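Clearing the Table at Grorenance: Frequently Asked Questions

The Grorenance lunchroom serves the Belbridge building on both floors. Meals are cheap, the tables are nice, and you clear your own place. These are the questions that come up at the counter, answered by Vilmos Oláh, who runs the room and has heard all of them before noon.

Do I really have to clear my own tray?

Yes. Lunch costs what it costs because the clearing is on you. It takes less time than reading this page.

What order do things go in?

Trash first, then leftovers, then dishes, then the tray. Wrappers and used tissues go in the clear plastic bin. Crumbs get tipped off the plate onto the black tray. After that, the plate goes into the gray rack. People who start with the rack end up holding a napkin in one hand and a wet fork in the other, looking for somewhere to put their life down.

Why is the bin clear? It isn't pretty.

It is not. But in the days of the solid bin we lost 7 spoons in one month, all of them under napkins. Now you can see what you threw away, and so can everyone behind you in line.

Can I stack everything on one plate and leave it?

You can stack it. You can't leave it. Also, please don't put a bowl with food still in it on top of a cup. It holds for as long as you're looking at it.

What counts as a crumb and what counts as leftovers?

If you could pick it up and offer it to somebody, it's leftovers. If you'd brush it off your sweater, it's a crumb. Half a carrot is leftovers. Rice is a gray area, and I've stopped taking calls on rice.

Where do leftovers go?

In the food pail by the door, the one with the lid. Not the clear bin, not the sink, and not back in the serving dish — we had that one in March, and I'd like it to stay in March.

How do I load the rack?

Plates stand on edge between the pegs, all facing the same way. Bowls lean. Cups go upside down along the side where there's room. If a bowl fits between the pegs only when pushed, it doesn't fit.

The rack is full. Now what?

Take the dry things out and put them on the shelf. I know you didn't put them there. Neither did the person before you, if you ask them.

Do I have to rinse first?

A quick rinse is plenty. The real wash happens in the back after lunch, at temperatures your hands wouldn't enjoy. Please don't do the real wash yourself at the counter with 3 people waiting.

Are the plates microwave safe?

No. They're plastic, they're light, they survive a fall, and they come out of a microwave a different shape. Use the white china from the cupboard for reheating. The cupboard is marked, in fairly large letters.

I dropped a plate. Do I owe you something?

Pick it up, look it over, put it with the dirty ones. If it's cracked, hand it to me. We bought 50 of them when we opened and the count is holding up better than mine would.

Can I take a cup back to my desk?

Sure. Bring it home the same day. The Petersen room upstairs once returned a whole windowsill of them, and a couple had started gardens.

Who wipes the trays?

You do, one pass with the cloth, rim included. Then stack them. Sticky trays glue themselves together, and it takes 2 people to pull them apart.

What's that cleaner in the spray bottle?

Pekum. It's for the trays and the sink. Keep it off the tabletops, which are wood and only get a damp cloth and then a dry one, along the grain.

My question isn't on here.

Ask at the counter until half past two. After that I'm in the back with the dishes, and the door is usually open.

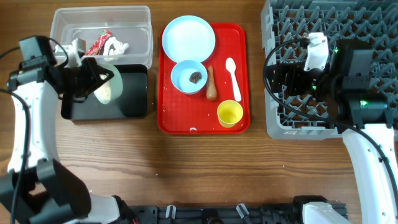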